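Thursday, November 11, 2021
Sim bench, gripper comparison, continued

OK, so the plan for today was to finally stop arguing about fingers and run both sets through the same rooms. Set one is the Lenodus pair (the narrow upright ones we've had since March), set two is the Skendus pair with the longer flat pads. Same arm model, same controller gains, same clutter. Wafula Muli set up the layouts last night and left me the seed, 3725, so if anybody wants to rerun this, that's the one to use. Please don't touch the random object toggle or you'll get a whole different pile of stuff on the furniture and we'll be comparing nothing again!

Started with the overview from the head camera. I wanted to see how much of the cabinet top we lose behind the left wrist when both arms are forward, and the answer is more than I'd like. The wrist sits right over the part of the cabinet where half the interesting objects are. The right arm is much better behaved – it parks pointing up and leaves the counter pretty clear.
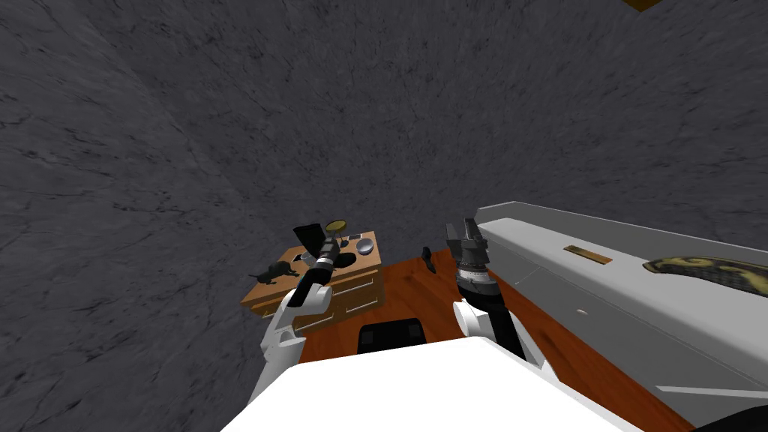 Head view, both arms forward. Left wrist over the cabinet, right gripper up and empty.

I tried backing the left elbow off a bit, and then a bit more, and ended up with a rest pose I like better. Saved it as okoth_rest_2 next to Wafula's old one. I did NOT overwrite the old one, in case the Pretero demo scripts still call it. (Do they? Somebody check. I grepped and got nothing, but those scripts build half their names out of strings, so that doesn't mean much.)

Then the bowls. I've been putting off the bowls. A bowl sitting flat is no trouble for either set of fingers, you come down over the rim, one finger in and one out, close, done. A bowl on its side is where the planner starts making strange suggestions. It likes to go for the widest part of the shell, and neither set opens far enough for that, so it spends ages on grasps it can't have. I put in a filter that throws out anything wider than the opening before scoring, and planning went from painful to fine. Should have done that weeks ago, to be fair.

Wrist camera next, for the close approach.
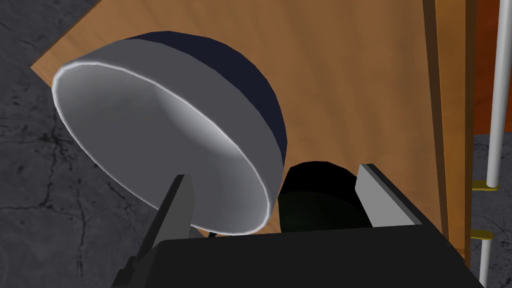

The thing I keep running into with the wrist view is clutter right behind the rim. The segmenter is happy with the inside of a bowl because it's light and smooth, but put something dark close by and it wants to glue the two together. The gripper body is black too, which doesn't help, and I've been masking it out with a fixed polygon that was drawn for the old mount. Need to redraw that. I also want depth on the rim edge only, as a separate channel, and see if the thing behaves.

Score so far: 23 tilted-bowl trials logged, all with the rim grasp, split over both finger sets. I haven't gone through the slip numbers yet, so no winner today. My gut says the flat pads are nicer on a thin rim and the narrow ones get into tight spots more easily, but my gut also said the friction value was fine last month and we all know how that went.

Leftovers for tomorrow:
– redraw the gripper mask for the new wrist mount
– Wafula: can you send me the contact settings you used for the ceramic stuff? Mine feel too grippy
– rerun seed 3725 with the new rest pose, head camera only
– plot slip against closing force, both sets on the same axes this time

Logs are in the shared folder under today's run. The controller is still on the old gains, leave it that way until the plots are done.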